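The shared workshop at Gallness is at the back of a row of sheds, and I walked past it twice before I heard the radio. I'd come to meet the builder behind Drevura, a home-grown pair of hand-held grippers that's been taking up evenings there since April. I was offered tea before I'd put my bag down, so we were off to a good start!

"It began as a sorting project," the builder told me. "I've got jars of odds and ends at home, screws and clips and beads from my daughter's craft stuff, and I wanted something that could learn to put them away. Then I got stuck on the fingers and never really left."

The fingers have been redesigned a lot. The notebook on the bench is up to page 102, and a fair bit of it is crossed out (I was allowed a flick through, and some of the language isn't fit for print). An early pair had soft tips that grabbed everything and let go of nothing. "Lovely for sponges," I was told. "Hopeless for a washer."

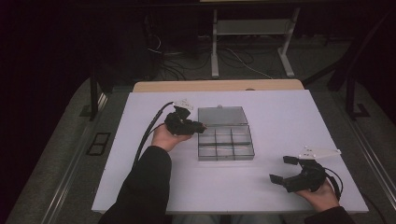

"I like to hold them for a while before I try anything," the builder went on. "You get a feel for the weight. My wrists used to be sore after half an hour, so I moved the heavy bits back toward the palm, and now I can go all evening if there's a decent biscuit supply."

I asked about money, because I always do. The answer was about 100 dollars in filament alone, plus a drawer full of motors from a stalled project called Flurnero, a plant-watering trolley that kept running over its own hose. The Nikolovski hardware shop down the road keeps a tin of small bolts behind the counter, and the builder is clearly its best customer.

So why plastic organisers? "They're a pain, that's why! You can see straight through them, the dividers are thin, and if you come in crooked you bump a wall. If I can get a bead into the right compartment without knocking the tray across the table, I'll be very happy."
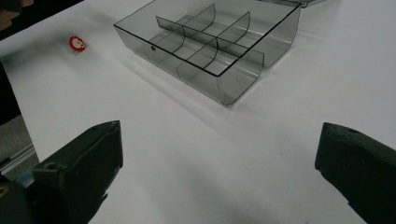

Fingers wide, with the empty divided tray ahead of them on the white table.

The cables are next on the list. They catch on sleeves and they catch on chairs, and the builder would love to be rid of them but doesn't fancy carrying batteries. There's also a squeak in one of the joints, which I couldn't hear over the radio, though I was assured it's maddening at home.

I had a go myself before I left. My colour vision is fine and my hands are steady enough, but I still chased one bead halfway along the bench and gave up when the kettle boiled again.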